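# Chapter 8: What a Package Is For

Ask a shipping manager why a product comes in a box and you'll be told that the box protects it. Ask a marketing manager and you'll hear that the box sells it. Both answers appear in most books on the subject, usually on the first page, and both are repeated so often that few people stop to check them. This chapter starts by checking them.

Take protection first. The usual evidence is a damage rate: so many units shipped, so many arrived broken. Arkmont, a mid-sized maker of kitchen goods, once reported that a heavier carton had cut its breakage in half. The claim went into trade magazines and from there into lecture notes. But the company had changed carriers in the same quarter, and it had stopped shipping its most fragile item, a glass pitcher, in July. Any of those changes could have produced the drop. The carton may have helped. The figures as published can't tell us, and a student who quotes them as proof has been careless.

We will meet this problem again and again. Packaging is rarely changed alone. A firm that redesigns its box is often a firm that is redesigning other things too, and the box gets the credit because it is the part that can be held up in a meeting.

## 8.1 Counting what gets thrown away

The second common claim is that packaging is mostly waste. This one is popular with the public, and it deserves the same rough treatment. Waste compared with what? A cucumber in plastic film may last longer on the shelf than a bare one. If it does, and if the extra days mean that fewer cucumbers go in the trash, the film might save more than it costs. Both of those "ifs" are large. Growers' groups tend to state them as facts, and campaigners tend to leave them out.
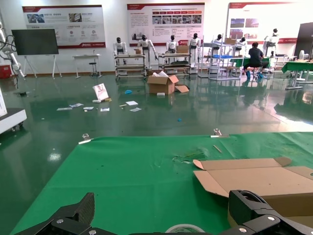

The Kuria household survey is often brought in to settle the matter. It asked 3845 households to weigh their packaging trash for 2 weeks and write down the results. That is a respectable sample, and the weights were probably honest. The trouble is in who agreed to take part. People willing to weigh their own trash are not a fair cross-section of any town, and they may well have changed what they bought once they knew they would have to put it on a scale. The survey's authors admit this in an appendix. The people who cite it almost never do.

Weight is also a strange measure to pick. Cardboard is heavy and film is light, so a ranking by weight makes cardboard look like the villain. Rank the same trash by volume and the order shifts. Rank it by how much is recovered after collection and it shifts once more — and that last ranking depends on the town, the season, and the price a mill is paying for old boxes. Whenever you see packaging materials placed in order from best to worst, look for the unit before you look at the winner.

## 8.2 The easy-open promise

Words on a package are claims too. "Easy open," "frustration free," and "resealable" carry no fixed meaning in many markets, and a company can print them after a test as small as it likes. Skekier, which sells batteries and small lamps, based its "opens in seconds" label on a trial run in its own offices. The testers were adults with good grip strength who opened the same pack over and over. A person with arthritis, opening the pack once, at a kitchen counter, was never part of the question.

Compare this with the approach taken at Kereama, a drugstore chain. There, customers over retirement age were handed a sealed pack and watched without coaching. Several gave up and asked for scissors. The chain published the result, which was embarrassing, and kept the old pack anyway, which was cheaper. We should be slow to praise a company for good research that it then ignored.

The rest of the chapter is arranged around 3 questions to put to any claim about a package:

1. What was measured, and in what unit?
2. What else changed at the same time?
3. Who was left out of the test?

Section 8.3 applies the first of these to corrugated board, beginning with the crush test and the odd habit of reporting only its average.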